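Ilex Refurb Room: Bench and Open-Case Safety Checklist, with Comments
Area: desktop tower benches
Walked by: Hiwot Seyoum and Kimie Hosoda, Wednesday morning
Comments by: Hiwot, unless initialed KH

I love doing this one. Desktop towers are the best thing to inspect because it's all right there once the side panel is off, and we got to see plenty of open cases this time! 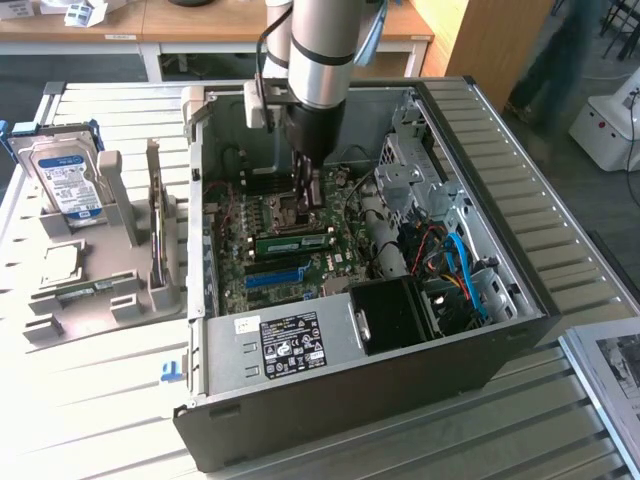
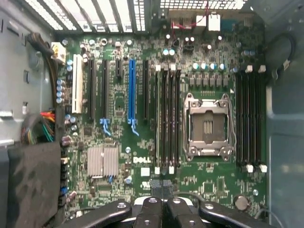
Dell boards, still in their cases.

Marks used: OK, FIX (do it this week), ASK (needs a decision from Iona Strachan).

BEFORE THE PANEL COMES OFF

1. Power cord unplugged from the wall and from the tower. OK
Every cord was hung on the hook at the end of the bench. Lovely to see. Last October we were still finding them draped over the monitors.

2. Power button held down after unplugging. OK
Chie Ueda does this without thinking now and has started the new people doing it too.

3. Ticket number on the case matches the intake sheet. FIX
Ticket 454 was on two sheets. Same customer (Bunlow), two different machines. Kimie sorted out which was which from the serial numbers, but please write a new sheet for each tower even when they come in as a pair.

4. Tower laid flat and steady, not hanging over the table edge. OK

CASE OPEN

5. Wrist strap on and clipped to bare metal. FIX
Straps were on every wrist, great! One clip was on a painted outer panel, though. Paint doesn't ground you. Clip to the bare chassis.
KH: I've put a dab of orange tape on the bench ground point so it's easier to find.

6. Sheet-metal edges checked before hands go in. OK
The drive cage is where people get nicked. Idun Bakke keeps the cut-resistant gloves in the top drawer in three sizes, and they're thin enough to hold a screwdriver in.

7. Cables held clear of the work. FIX
SATA and power leads like to spring back over the board. Use the soft ties. We're down to 15 in the tub and I'd like to see a lot more than that.

8. Power supply left closed. OK
Swap the whole unit or leave it alone. We don't open them at these benches, ever.

SOCKET AND MEMORY

9. Nothing set down in or over an open socket. OK
No screws, no drivers, no coffee. A dropped screw can bend contacts in a second and that's the end of a perfectly good board.

10. Load plate and levers moved by hand, slowly, fingers away from the hinge side. OK
They can snap back hard. Chie showed me how she keeps a thumb on the lever the whole way and I'm copying her from now on.

11. Memory latches opened at both ends before lifting a module. OK
KH: Bunlow's older towers have stiff latches. Push them straight out and don't pry with a metal tool.

12. Pulled parts go straight into antistatic bags. ASK
The Ramasamy bags are fine for memory but too short for the longer cards. Can we order the bigger size? One box of 56 would see us through to the next walk.

13. Heatsinks given time to cool before touching. OK

AROUND THE BENCH

14. Floor clear under and behind the tables. FIX
One empty carton in the walkway. Moved it while we were there, but the carton rack is full and that's why it ended up on the floor.

15. Fire extinguisher reachable, tag current. OK

16. Screw trays labeled and lidded. OK
The Clolemer trays with the magnetic bottoms are such an improvement. I want them on every bench.

17. Lamp working and arm joints tight. FIX
The lamp on bench 2 droops. Needs a new knob.

OPEN ITEMS
Soft ties: Idun to order.
Bigger bags: Iona to say yes or no.
Lamp knob, bench 2: Kimie.
Carton rack: flatten and take out before Friday pickup, whoever is on close.

Signed: H. Seyoum, K. Hosoda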